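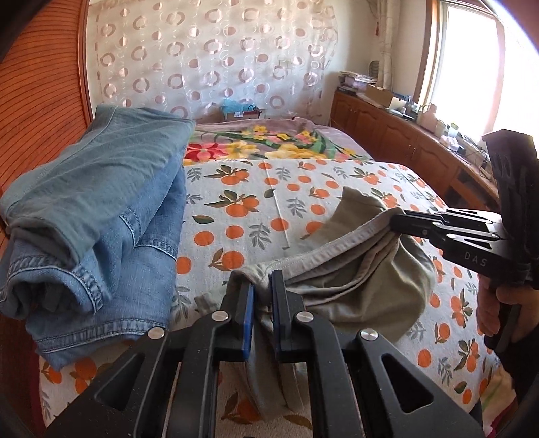
Support > Equipment Planning > Handheld Grippers FAQ

How many grippers should we order per operator?
Two, plus a share of the spares. Folding and other clothing tasks need one gripper in each hand. Plevmont sells them as pairs; single units are sold only as replacements.

What does a pair cost?
The current list price is $2591 per pair, including finger pads and one charger. Shipping and mounts are quoted separately. Prices are reviewed each July.

How many spares should we budget for?
For a fleet of 13 pairs, plan on two complete spare pairs. Smaller fleets should hold one. Units in for repair at the Wetville depot are away for up to 31 days.

Which parts wear out first?
The finger pads. Inspect them every 2000 open-and-close cycles and replace both pads on a gripper together. Heavy cloth such as denim wears pads faster than shirts do. Pivot pins are covered under the standard service plan; pads are not.

Do we need to rent a dedicated space?
Not for clothing work. A bed or a large table in an ordinary bedroom is enough. Allow room for the operator to stand at the side and spread out a pair of trousers at full length. Budget for curtains or blinds if the room has a bright window.

Do we have to buy garments?
Household clothes can be used. If your plan calls for matched sets across sites, Semwal supplies mixed bundles of trousers, jeans and tops. Enter these as consumables on the order form.

Can we mix hardware versions?
Within a fleet, yes. Within a pair, no. Finger travel differs between versions, and the two hands will not match.

Is there a lease option?
Leases are handled by the Tavbridge office, with a minimum of four pairs. Pads and shipping are billed to the customer. Purchase at the end of the term is optional and must be requested in writing.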